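Why Does Ketchup Get Stuck in the Bottle?
By the Pindeletti Kids' Page, 7/23/25

You have probably done this at least once. You tip the ketchup bottle over your fries, you wait, you wait a little more, and nothing comes out at all. So you give it a good hard shake, and suddenly your fries are swimming! It feels as if the bottle is playing a trick on you, but there is some very nice science going on in there, and you can find out about it in your own kitchen (or your play kitchen, for the pretending parts).

Let's start with water. Water is what we call a runny liquid, and it behaves the same way whether you pour it gently or in a great big hurry. Honey is thick, so it takes its time, but it keeps on creeping down the spoon until it gets where it's going. Ketchup is different from both of them. When it is left alone it sits there almost like a solid, and when you push it or shake it hard enough, it turns runny. Scientists have a long name for a liquid that gets runnier when you push it around – they call it "shear-thinning." You can say it out loud a few times if you like. It's a good one for the dinner table.

Why does it do that? Ketchup is made of tomatoes, vinegar, sugar and other tasty things, and floating in it are lots of tiny bits of tomato. When the ketchup is resting, those little bits lean on each other and get tangled up, a bit like a crowd of people in a doorway. Give them a shove and they start to slide past one another, and off they all go together.
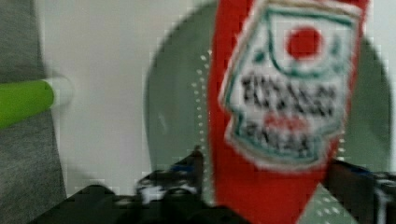
Ketchup gets a label with a tomato on it, even in a play kitchen.

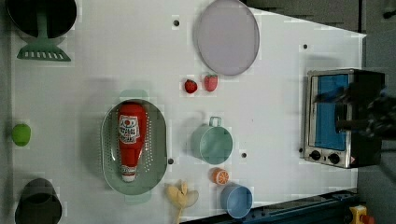
Now for something to try. Ask a grown-up for a squeeze bottle of real ketchup, a spoon and an old plate. Put a blob of ketchup on the plate, about as big as a strawberry, and tilt the plate just a little. Does the blob stay put? Count slowly to 60 and look again. Next, put a fresh blob beside it, stir this one quickly with the spoon while you count to 7, and tilt the plate right away. Watch which blob moves first, and draw what you saw.

You can try the same thing with yogurt, mustard or syrup, one blob of each. Syrup is a fun one, as it doesn't much care how fast you stir it.

A squeeze bottle makes all of this easier at lunchtime. Your hand does the pushing, and the ketchup gets moving as it goes through the small hole in the cap. If yours is being stubborn, close the cap tightly, turn the bottle upside down, and give it a shake or two before you open it again – and please do check that the cap is closed first!

When you've finished, scrape the blobs into the trash and rinse the plate under warm water. In November we'll be looking at why popcorn pops.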